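Waiting for the footbridge at Andthorpe

Posted in January by Cledwyn Jenkins
Filed under: Roads and bridges, Local works

The footbridge over the cut at Andthorpe has been shut since the clocks went back, and I've had enough emails about it that it makes sense to put what I know in one place. I worked on small bridges for most of my life, mainly as a site engineer and later checking other people's drawings, so I have some idea what the notices mean. I have nothing to do with this job.

The old bridge is a steel truss on masonry abutments. The steel was never the main worry. The problem is the east abutment, which has been moving towards the water for years. You could see it in the handrail if you stood at the west end and looked along it. When the inspection was done last autumn they found the bearing shelf on that side had cracked right through, and the bridge was closed the same afternoon.

The plan at first was to repair the shelf and put the deck back in use by the spring. That has changed. The contractor, Bemora, took cores from the masonry and found the mortar behind the facing had washed out. There's no point in putting a new shelf on top of that. The east abutment is now coming down and being rebuilt in reinforced concrete on piles, with the old stone put back on the front as a skin.
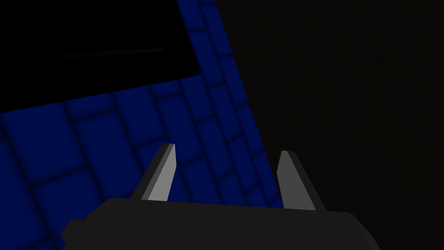

The west abutment stays. I asked about this at the drop-in session in the chapel hall, and Tamara Sârbu, the project manager, was clear that the cores from that side were sound. She had the logs with her and let me read them. They looked fine to me as well. It was built on a shelf of rock and the east one was built on whatever happened to be there.

The piling is what will annoy people. The access track on the east side won't take a full-size rig, so they're using a small one, and the piles are the narrow drilled sort, grouted in. It's slower than driving them but a good deal quieter, and it won't shake the cottages. Work starts at eight in the morning. The first couple of piles are for testing and have to be left alone while the grout gains strength, so if you walk past and see the rig standing idle, that is probably what is going on. I had two messages last week complaining that the men had gone home. They hadn't, they were at the yard bending steel.

Now the diversion. The signed route goes up the lane, over the road bridge and back along the towpath. It adds 700 metres each way if you start from the post office. That's not far for most of us, but the road bridge has no footway on the north side and the lorries come close. I said so at the drop-in and so did plenty of others. Traian Gavrilă, who looks after the traffic side, has agreed to temporary lights and a strip coned off for walkers. I'd have liked proper barriers. Cones get moved, and the first windy night will put half of them in the water.

A few people have asked why there can't be a temporary bridge. It was looked at. The hire cost was only part of it. A temporary span needs something to sit on at each end, and the only firm ground on the east side is where the piling rig has to stand. You could put it further along, past the sluice, but by then you've walked most of the way to the road bridge anyway.

The truss itself has been lifted out and taken to Vekard's works to be blasted and painted. I didn't see the lift, which I'm sorry about, but Jolán Fülöp did and told me it went up very level and was on the trailer before the school run. They'll replace 142 rivets with bolts while it's there. Some will say that spoils it. The bolts are the round-headed type and from the path you'd struggle to pick them out. Hardly anyone does hot riveting now, and the price for it was silly.

The deck will be new too. The old timber boards are going and the replacement is a gritted composite panel. I have mixed feelings about this. Good oak, properly gapped, lasts a long time and can be mended by anyone with a saw. But the boards were lethal in frost and I fell on them myself two winters ago, so I can't argue very hard. 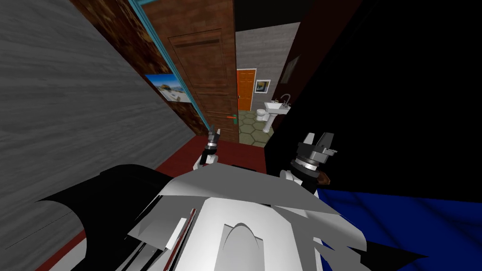
The hallway, with the picture and the tall door.

On dates, the board at the site says early summer. I think that's possible if the river behaves. The excavation for the new abutment sits behind a sheet pile wall, and if the water comes over the top of that they have to stop, pump out and clean up before they can pour. It came within a hand's width in 1998, when we had snow melting and rain on top of it. There is a gauge by the sluice and I look at it most mornings with the dog.

I'll be 74 by the time it opens, and I've been using that bridge since I was in short trousers, so I'm keen for it to be done right even if it runs late. A concrete pour rushed to meet an opening date is a bad thing to inherit.

The next drop-in is at the chapel hall at half past six, date to go on the noticeboard. Fumiko Amano is taking a list of questions beforehand from anyone who can't get there, and you can leave yours at the post office counter. Mine will be about the drainage behind the new wall, which isn't shown on the drawing I was given.

Last updated: January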